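3.2 Placement of laundry appliances in small dwellings

The survey covered 390 dwellings in Umden, all of them smaller than the city median in floor area. Households were recruited by letter, and the first visits took place in December. The oldest building in the sample dates from 1916 and was divided into flats much later; its records, held by the housing office, were used to check the room names given by residents. Where the plan and the resident disagreed on what a room was called, we kept the resident's name and noted the other in the coding sheet.

Laundry was assigned to one of five places: kitchen, bathroom, hallway, bedroom, or shared basement. The kitchen was the most common location in buildings put up before central heating was standard in the district. Bathrooms took over in later buildings, where a floor drain and a second cold water supply were part of the original plan. Bedrooms form the smallest group inside the dwelling, but they are the group in which residents reported the most changes to daily routine, and the rest of this section deals with them.

Earlier work treated the bedroom laundry as a temporary solution. Cieślak and Walczak describe it as a stage that households pass through before moving to a larger home. Our interviews give only partial support to this view. Several residents had lived with the arrangement for many years and had built storage and sleeping habits on top of it. Schouten makes a similar point about home offices, which were also expected to be short-lived and were also left out of floor plans until long after they had become common.

Stacked units dominate in the bedroom group (Figure 4). A stacked washer and dryer takes up the floor area of one machine, and in a narrow room this decides whether a wardrobe can stay. The height of the upper drum was a frequent complaint among older residents, who said they loaded the dryer by feel. Residents with side-by-side machines did not raise the point, although they more often said that the room was hard to walk through. 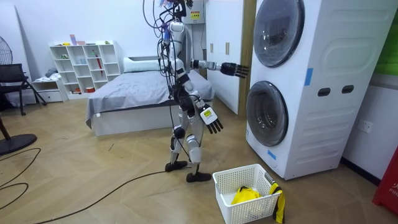 Figure 4. Stacked washer-dryer unit in a combined bedroom and laundry space with herringbone flooring.

Noise was the second main topic. Residents were asked at what time of day they ran the machines and whether anyone slept in the room during a cycle. In households with one adult, most washing was done before 16:00. In households with children the pattern was less regular, and the evening was used more often. Spin noise was rated as more disturbing than pump noise, though the two are hard to tell apart in a diary and some entries could not be assigned to either. Wasilewska found the same difficulty in her study of shared walls and recommended a recording device in place of a diary. We did not follow this advice, as few residents were willing to have a microphone in a bedroom.

Moisture was recorded with a small logger placed on a shelf away from the window. Rooms with a vented dryer and rooms with a condenser dryer were kept apart in the analysis. Doors were a source of error: a bedroom door is usually closed at night, when little washing is done, and open during the day, when most of it is. The logger readings are therefore reported only for periods in which the diary gives the position of the door.

The width of the usable floor in front of the machine was measured from the closed door of the appliance to the nearest fixed object. The guideline used by Pešek asks for 600 mm. Beds were counted as fixed objects even where they had wheels, after residents told us that they were not moved from one month to the next. Chairs and drying racks were left out. This makes our figures more generous than the conditions a resident meets on a washing day, when the rack is usually standing open in the same strip of floor.

Differences between owners and tenants are taken up in Section 3.3.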